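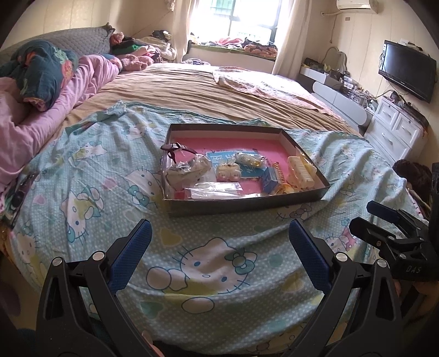
Figura 1 – Tampa de caixa usada como bandeja, com acessórios de cabelo e pequenas embalagens, sobre a cama.

Projetos > Organização doméstica > Relatório final

Relatório de projeto: triagem e arrumação de pequenos objetos no quarto

1. Enquadramento
O presente relatório descreve o trabalho realizado em maio no âmbito do projeto Plurora, dedicado à organização de objetos de pequena dimensão em espaços de dormir. O objetivo consistiu em definir um procedimento simples, aplicável sem aquisição de mobiliário.

2. Procedimento
A cama foi adotada como superfície de triagem, por oferecer área suficiente e fácil acesso. Os acessórios de cabelo foram agrupados em tampas de caixa rasas – solução que dispensa divisórias. Estabeleceu-se um limite de até 32 peças por tampa. Os artigos ainda embalados mantiveram a embalagem até à decisão sobre o seu destino.

O material de papel recebeu tratamento distinto. Cadernos de exercícios e livros foram colocados no fundo, na horizontal, e os objetos menores por cima, para posterior separação.
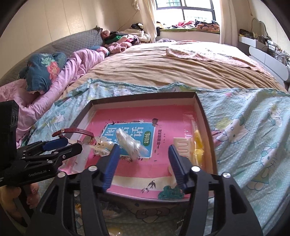 Que critério se aplica aos objetos sem categoria definida?
Ficam numa tampa à parte durante 2 semanas e, findo esse prazo, são atribuídos à categoria mais próxima ou retirados do quarto.

3. Resultados e limitações
O procedimento revelou-se adequado para acessórios leves. Nos artigos em saco transparente, a identificação foi imediata; nos cartões sobrepostos, foi necessário levantar as peças. A altura reduzida das tampas impede o empilhamento, pelo que a arrumação definitiva exige uma gaveta ou prateleira livre.

Propõe-se, para a fase seguinte, a etiquetagem das tampas e a repetição do ensaio com três categorias de material escolar.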